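Tuesday
By the Plosside desk

So the shared robotics workshop at Prelturmont finally has house rules! I've been whining about this for months (sorry to everyone who sits near me), and on Monday evening the members voted them in. The whole thing fits on 2 sheets of paper, it's written in plain English, and it starts to apply next week.

The rules come down to how you set up a tabletop arm, how you run it and what you write down afterward. Anyone starting a new task has to do the first 8 runs at reduced speed with a hand near the stop button. Nobody reaches over the table while the arm is powered, and that includes "just quickly" grabbing something that rolled off. I have done exactly that, more than once, so I felt my ears go red when it was read out.

Then there's the part I like best, the logging. Every session gets a sheet: which gripper fingers were on, what objects were out, where they started, who changed what. If a pick fails, you write down that it failed. You don't quietly delete the run and go again until the numbers look pretty. Fikre, the small outfit that wrote the first draft, wanted a 45-minute limit on sessions too, so that tired people take a break, and that went through without much of a fight.

Most of the work in there is small tabletop stuff, a speckled ball and a few blue cups on a butcher-block top, and I think that's why the rules took so long. It all looks so harmless! But two fingers closing on a ball will close on a thumb just as happily, and the point of the new sheet is that you get into the habit while the objects are light.

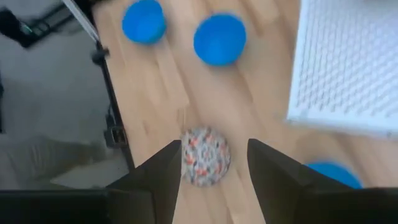 Marit wrote in to say she's all for the speed limit but thinks the logging will be dead by summer unless it's made shorter, and that her own shop gave up on a form like it when people began filling in a week's worth on Friday afternoon. Fair point. I asked about it, and the plan is to try a one-line version alongside the full sheet and see which one people really use.

Kultex, who rent bench time there, asked for an exception for overnight runs. They didn't get it. For now, no arm moves unless a person is in the room, and the question comes up again in April.

The vote was 52 in favor, by the way, which is a better turnout than the holiday party got. Copies of the rules are by the door and at the front desk, and you have to sign one before your next booking.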